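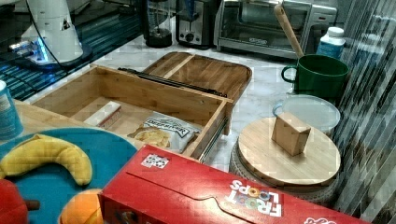

Kamath Community Kitchen: progress report to the Skurkia Fund, spring through July

Hello again, and thank you for bearing with me while I pulled the numbers together. I know the last report ran long, so I've tried to keep this one to what you asked for: who's coming, what we've spent, and what I'd do differently.

Where we are

The evening cooking classes are running at both sites now. Plollbridge started back in March and has been full pretty much ever since (we have a waiting list taped inside the office door, and I keep having to add paper to it). Nirkivthorpe was slower. We opened there in May with a half-empty room and I'll admit I went home worried, but the June group filled up and the July one had people asking for a second night.

Altogether 60 people have finished a full course. A course is still six evenings, 6:30 to 8:30, with the last one being a shared meal where people bring family. The Plollbridge meals have gotten so big that we borrowed tables from the church next door!

What people are cooking

We dropped the baking evening. I loved it, but the ovens at Nirkivthorpe take forever to heat and we were letting folks out after nine. In its place we do a beans and rice night and it's the one people mention most on the feedback cards. Soup night is a close second. The knife skills evening got moved from week four to week one after several people told us they'd been chopping onions the hard way for three weeks before we showed them a better one. Fair point.

Money

You gave us $2,585 for this period. Groceries took the biggest bite, as always, and eggs and cooking oil both came in over what I'd budgeted. Bus passes were the surprise. I put in for a small amount and we went through 40 of them before the end of June, nearly all at Nirkivthorpe, where the last bus home costs more than I realized. I moved the money for printed recipe books over to cover it, and we're handing out photocopied sheets for now. If you'd like me to move it back, please let me know soon so I can plan for fall.

The full spreadsheet is coming in a separate email. Receipts are all scanned except one from the produce stand, which I'm still chasing.

What hasn't gone well

Childcare. We said we'd offer it at both sites and we've only managed it at Plollbridge. The room we were promised at Nirkivthorpe went to another group, and I didn't find out until the week we opened. At least 2 parents dropped out over it that I know of, and there may well be others who never signed up. I have a visit lined up at the library to look at their story room.

I also fell behind on the follow-up calls. We were supposed to ring everyone a month after their last class to see if they're cooking more at home, and I've only gotten through the March group.

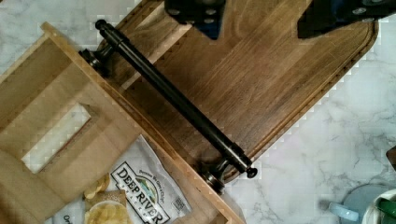 Plans for fall

Finish the calls, first of all. Then a daytime class at Plollbridge, starting at 10 a.m., for people who work nights and have been asking since the beginning. I'd like to get the recipe sheets translated into Spanish too, and I'll send you a quote as soon as I have one.

You're welcome at any of the shared meals. Come hungry, and park around back.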